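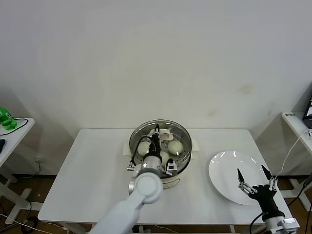
Steaming buns at home: speaker notes
Valtteri Sjöberg, Goruveck kitchen evenings, 15 December 2018

Opening

Say hello, give my name, say where the exits are. The talk runs 33 minutes and questions come after.

I'm talking about the small electric steamer and the plain bun. Fillings are the January talk, so park any questions on pork or bean paste until then. Ask for a show of hands: who owns a steamer, who uses it every week. Usually there is a big gap between the two.

Setting up

Put the pot in the middle of the table, with the lid on one side and the plate on the other. Get the plate out before the steam is up. People forget it and end up walking across the kitchen with a hot bun in their hand.

Spacing is the main point in this part. Buns grow. Leave bare metal between them, and do the same with the wall of the basket. Four is a comfortable load for a pot like mine. If you have more dough, run a second batch and keep the waiting ones under a cloth. 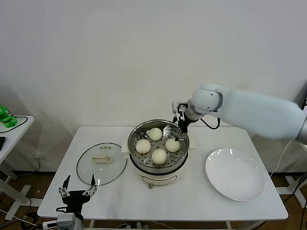
Four buns in a diamond, glass lid set down at the left.

The dough I use at home is 200 grams of flour, dry yeast, a spoon of sugar and warm water. Stetero flour works, so does the store brand. Recipe is on the handout, don't read it out.

Timing

Start the clock when you see steam, not when you turn the knob. My buns take 11 minutes. Then switch off and leave the lid on a while longer. Lifting it right away can make the tops wrinkle.

When you do take the lid off, tilt it away from you and keep the drips off the buns. Lay it flat with the handle up.

Moving them to the plate
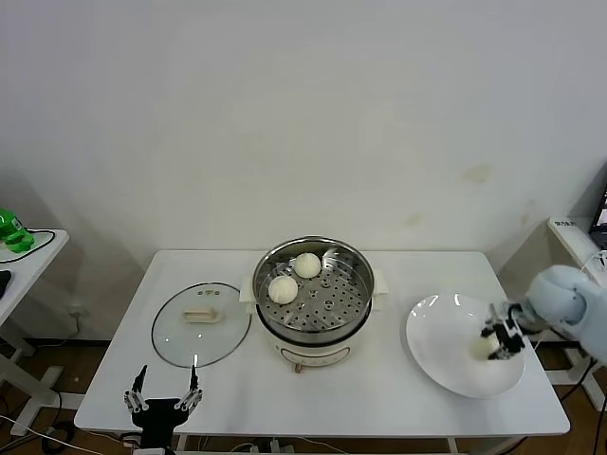 Take one bun at a time and hold it by the sides. A fresh bun dents if you press on the top, and the dent stays. Set it straight down on the plate and let go before reaching for the next one. Leave room between them here too, or the skins stick together and tear.

If a bun sticks to the metal, loosen the edge with a damp spatula. Paper liners help. Mrs. Lehtinen asked last time about cabbage leaves. Yes, they work.

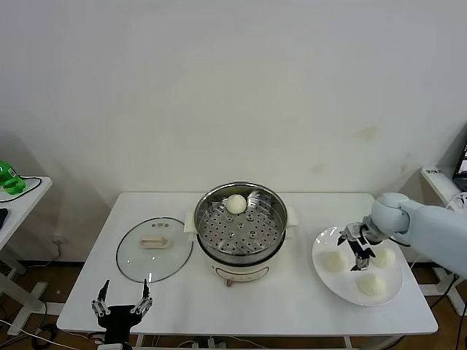
Three on the plate, one still on the tray.

Cleaning and close

Unplug, let it cool, pour out the water. Brush the holes in the tray from both sides. Wipe the base with a cloth and never put it under the tap.

Leave 10 minutes for questions. Handouts are in the Pukton folder by the door. Remind people to sign up for January before they go.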